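Corkby Asks Travelers to Pack Their Pills Where They Can Reach Them

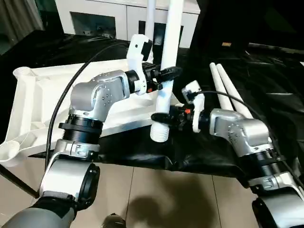 CORKBY – Travel clinic Starkenent has released a free medicine checklist for long-haul passengers, in time for the December rush. It runs to 2 pages, one of them devoted to the checked suitcase and why your insulin should not be in it.

"A suitcase has its own travel plans," said clinic director Čestmír Šimko. "Keep your prescriptions in your hand luggage, with a copy of the label."

Starkenent has printed 800 copies. The front desk is closed Sunday.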